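Skillari Wave Table, White Gloss – Long-Term Review

The Skillari Wave is a four-leg table with a white gloss top and one long edge cut in a shallow wave. I bought it to replace a pine trestle that had started to rack. It has been in daily use for 19 months, mostly for meals and paperwork, with a sewing machine on it for part of each winter. This review covers assembly, stiffness, surface wear and cleaning. I paid full price at the Wikum outlet and had no contact with the maker beyond one email, described below.

Delivery and contents

The table ships in two cartons. The first holds the top and weighs 43 pounds by my bathroom scale. The second holds the legs, the apron rails and a hardware bag. Corner protection on the top carton was molded pulp and adequate. The leg carton had only a sheet of foam between parts, and one leg had a rub mark near the foot. It faces the wall now and I did not file a claim.

The hardware bag contains bolts, barrel nuts, washers, a hex key and four adjustable feet. The bolts are a decent grade with clean threads. The hex key is too short to get proper torque on the inner bolts, so use a T-handle if you own one.

Assembly

The instructions are diagrams only. Step 4 shows the short rail with its slot facing up, and the slot has to face down or the top clips will not seat. I emailed Skillari about this and got a corrected sheet as a PDF the next morning. The printed sheet in a friend's newer carton still had the old drawing.

Build upside down on a blanket. Thread all the leg bolts finger tight, square the frame against a flat wall, then tighten in a cross pattern. Turning it over takes two people. The top clips hold but should not be used as lifting points.

Stiffness

With all bolts tight, side-to-side movement at the top is small and end-to-end movement is smaller. The sewing machine at full speed sets up a slight buzz in the long rail on the wave side. A strip of felt between rail and top removed it. I retightened the leg bolts after the first month and again after the first heating season. They have not moved since.

The leg on the wave side sits farther in than the leg opposite it, so the overhang is uneven. Leaning hard on the outer curve does not tip the table, but it does load one pair of clips. A fifth clip on that side would be cheap to add and I don't know why it was left out.

Surface

The gloss finish is the reason most people will buy or avoid this table. It arrived flat and evenly coated, with no orange peel and one pinhole near a corner. Warm plates have left nothing. A hot saucepan set down without a trivet for a moment left a dull ring that you can find with a fingertip – my mistake, and the care sheet does warn against it.

Unglazed ceramic is the bigger risk. Mugs and bowls with a raw foot ring act like fine sandpaper when dragged. After a year there was a patch of hairline scratches at my usual seat, visible in low light from the side and invisible from above. Automotive polish on a foam pad reduced them by half. I tried wet sanding with 2000 grit first on the underside of the overhang, and it cut faster than I liked, so I would leave that to someone with a machine polisher.

Cleaning

Dish soap, water and a microfiber cloth handle everything routine. Skip melamine sponges, which haze the gloss. Ammonia glass cleaner works but streaks in dry weather. Ballpoint ink comes off with isopropyl alcohol if you get to it the same day. Turmeric does not come off completely, though the yellow fades over a few weeks near a window.

White gloss hides dust reasonably well and hides crumbs not at all. Dark specks show from across the room. If you eat toast at this table you will be wiping it every morning.

Compared with the alternatives

I looked at two others before buying. The Ulisden 2 has a matte laminate top and a steel frame. It is stiffer and more forgiving of scratches, but the straight edges made it awkward in a narrow room, where the wave gives you some hip clearance. The Bortolotti is better made than either, with proper wood joinery, and costs more than I wanted to spend on a surface that would be used for glue and invoices.

Verdict

Good frame, good finish, careless instructions, one clip short. I would buy it again for a dining corner. For a workshop or a household that drags its dishes, get the Ulisden.

White top, in use:

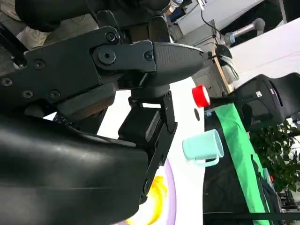
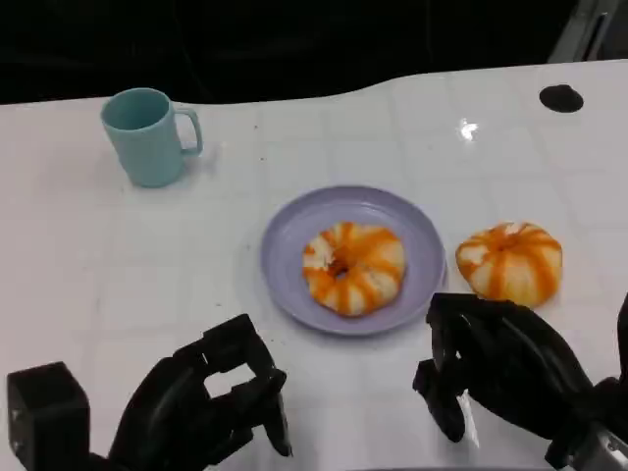 Reader comments

Marginal_Oak: Mine is the same table in the gray and I agree on the clips. I added one on the wave side with a short pan-head screw and a washer, and the creak when you lean on it went away. Check your drill depth because the top is thinner there than it looks. On the foot ring problem, a few passes with a diamond pad on the bottom of each mug solved it for me and took less time than polishing the table. My feet adjusters also work loose every couple of months. Did you use thread locker on yours or just leave them?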